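Two arms, one table: June notes

The second arm is mounted at the Cakton workshop, and both controllers now run off the same 24-volt supply. The first attempt tripped it whenever the two grippers closed together. Staggering the close commands by 40 milliseconds fixed that – not elegant, but it holds.

Calibration took most of an evening. I set the working height to 225 mm above the tabletop and dropped the wrist speed limit to 13 degrees per second until I trust the cable routing. The Lerkance driver still loses its home offset after a power cycle, so I home by hand each time.

The current task is measuring cups into a clear bin, one cup per pick.
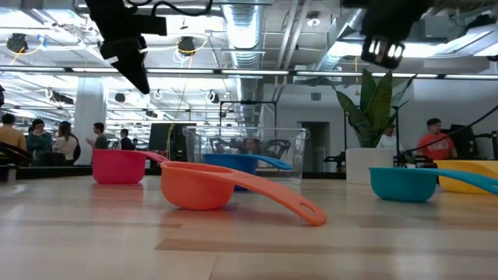

Why pick by the handle and not the bowl? A flat handle gives parallel fingers two faces to close on, and the grip force can stay low.

Next job is the wrist bracket, which flexes under load. I have 9 mm plate set aside for it.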